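Grasp planning developer wanted (2 days a week to start)

I run the software side at Delletti, and I'm looking for someone to share it with me before it eats my evenings completely! We write the planning and control code for grippers that pick up everyday bits and bobs: brushes, cups, bottles, whatever people leave lying on a table. Our planner is called Onano and it's mostly C++ with a lot of Python round the edges (some of it mine, sorry in advance).

What you'd be doing: getting Onano to choose better grasps on thin and see-through things, tidying up Flesomine, our replay tool, and helping me cut planning time, which creeps over 100 milliseconds when the table gets busy. I'd love it under 60.

You don't need a degree. You do need to have written code that moved something real, and to be happy reading logs. If you've fought with mesh or clear plastic in depth data, please tell me all about it.

It's 16 hours a week at our Bajwa workshop, going full time in November if we both fancy it. Send me a short note and a bit of code you like by July 28, 2025. No cover letters, please, I never know what to do with them.
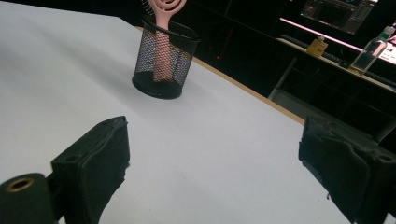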